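Storing a spare circuit board

Posted by Ghassan Issa, May 14, 2018

If you fix your own appliances you end up with a few bare boards in the workshop. Most of the damage they get comes from the shelf: bent pins, dust, a capacitor knocked sideways by a tin of screws.

Start by clearing a table. A plain white top is good because a dropped screw shows up right away. Touch bare metal on something grounded before you handle the board, and pick it up by the edges. Leave a power board unplugged for a good while first and keep your fingers off the capacitors, as they can hold a charge.

If the board came out of the machine in a frame, leave it in the frame. You can lift it without touching any parts, and the solder side stays off the table. 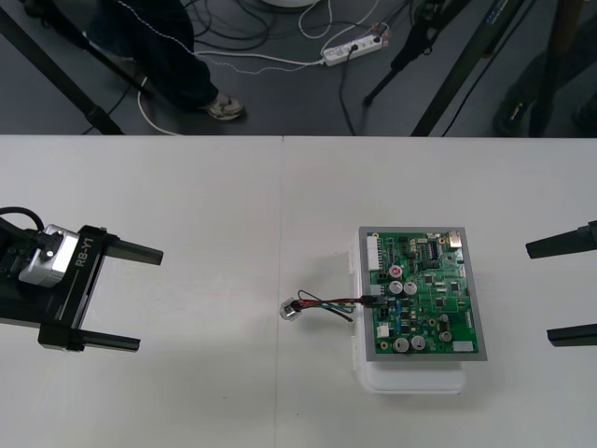 Green board in its gray frame, set on a plastic box.

Choose the box by the tallest part, then add half an inch. Measure the frame too, not only the board. I have bought the wrong size twice at Sabbagh on Plidbridge Road, and both times I went by the board. A box with a snap-latched lid is what you want. Line it with an antistatic bag, and don't use ordinary bubble wrap. The 6-quart size does for most washer boards.

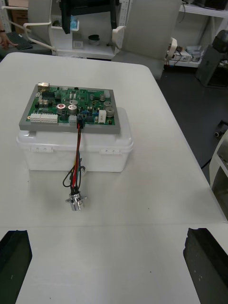

Wires need their own place in the box. Leave a harness plugged in if you can, and if you can't, take a picture of the header before you pull it. Let the bundle bend in a wide curve. Where the red, black, yellow and green wires all end in one round metal connector, wrap that connector in a bit of cloth so it can't scratch the board or knock a capacitor. Tape the cloth, never the wires.

Label the end of the box and the lid. I write the machine, the month and what was wrong with it. The one from April says "dryer, no heat."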